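Plellholm: Low Water
README for release 2

Share 5 · Comments 2

Plellholm: Low Water is a side-scrolling adventure about a family of water voles who have to leave their bank when the river drops. It carries on from the first Plellholm game, but you can play it without having finished that one. A short recap runs when you start a new file, and you can skip it with Escape.

You play as the younger daughter. The rest of the family went ahead to Metley in the spring, and she has to get there before the reservoir gates open.

Installing

Unzip the folder anywhere you like and run the launcher. Please don't unzip over the top of release 1, as the old map files will stay behind and the lock gates won't open. The game needs 882 MB of disk space. Saves are kept in the "saves" folder beside the launcher and can be copied to another computer.

Saves from release 1 load up to the end of chapter 5. Anything later will drop you back at the weir, with your items kept.

Controls

Arrow keys to move, Z to dive, X to pick up or talk. Hold X to drag things. A gamepad works if it is plugged in before the game starts. 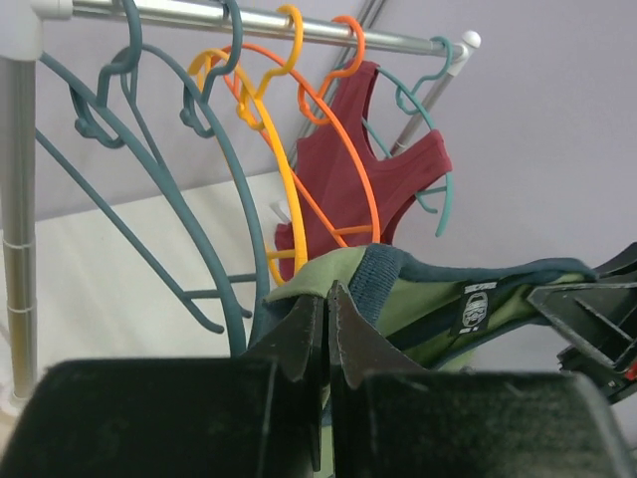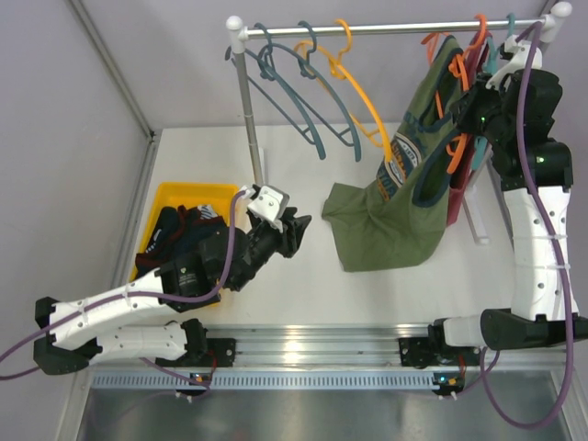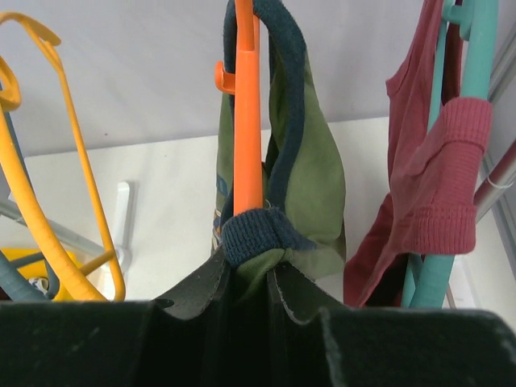 The voles' outfits are sprites in the "wardrobe" folder, and you can repaint them in any editor that keeps transparency. Each sheet has 40 cells, all the same size, and the game reads them left to right. Leave the first cell alone; it is used for the menu portrait. If you want a starting palette, the olive green of the shirt with its darker ribbed trim reads well against the reeds, and the trim stops the neck vanishing at small sizes. Save the sheet under its old name and restart.

Known problems

- The otter in the Lương marsh sometimes swims through the jetty. Leave the screen and come back.
- Music stops if you pause during a dive.
- Subtitles overlap in the mill scene at the largest text size.
- On some laptops the night levels are very dark. There is a brightness slider under Options, Picture.

Credits and reuse

Built with the Trondetti engine. You may share the zip as it is and make your own outfits or maps. Please don't sell it, and keep this file with any copy you pass on.

Bug reports go in the comments. Say which chapter you were in and what you were carrying.

We use cookies to remember your settings. Accept / Manage

Recent items
Plellholm: map editor notes
Metley town theme, piano version
Trondetti engine, March build
Low Water: chapter 5 walkthrough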